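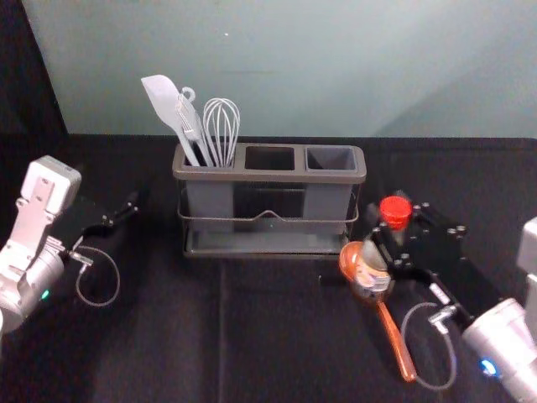
Figure 1. Utensil caddy with three compartments on a black tabletop.

4.2 Pacing on the long descents

What surprised us most in the Sestar data was how much time riders gave away going downhill! We had expected the climbs to sort everybody out. Over the 336 km route, though, the widest gaps opened on the drop from Falcão, where the road loses 900 m and the surface changes twice. Riders who braked early and gently reached the valley fresher, and they kept that edge well into the flat stage that followed (the effect held in both age groups, to our delight).
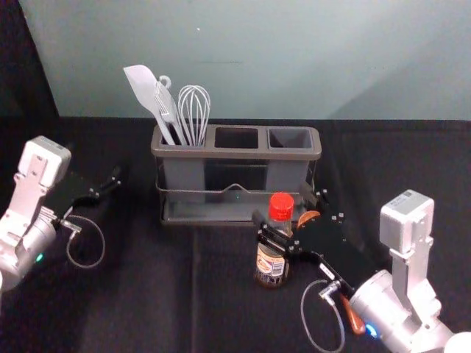 4.3 Navigation errors

Of the 12 teams, 11 left the marked course at least once. Nearly all of the lost time came from one fork outside Celulgate, where the back road looks wider than the correct one. Marinescu's earlier work on fatigue and map reading predicts just this kind of slip late in the afternoon, and it was a real pleasure to see the pattern come up so clearly on the road.

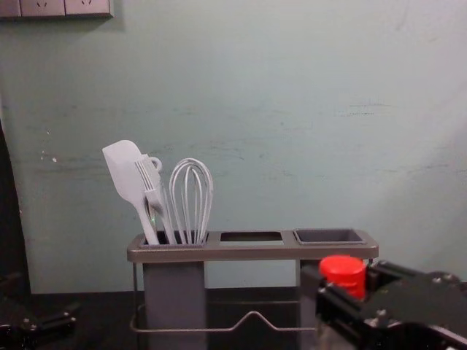
Endurance Cycling Group, Department of Sport Science, Rokus

Correspondence on Sections 4.2 and 4.3: Gheorghița Marinescu, Valentin Văduva. We would love to hear from clubs that keep GPS logs of multi-day rides, especially over mixed terrain. Files from older head units are welcome too.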